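Zolo Laundry Notes

Welcome, and thank you for stopping by! Zolo is a small collection about folding dark cloth on pale surfaces, put together by Mohamedi and last updated Oct 2, 2024. It holds 775 pictures, and we're rather fond of them all.

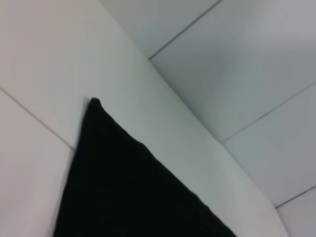

Black fabric against a pale surface.

Black is the hard one, as anybody who folds laundry knows, because the creases hide and you end up going by the outline. Please keep the 3 folders together when you copy them.

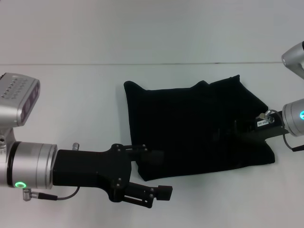 How do I keep black cotton from fading?
Wash it cold, inside out, and let it dry in the shade.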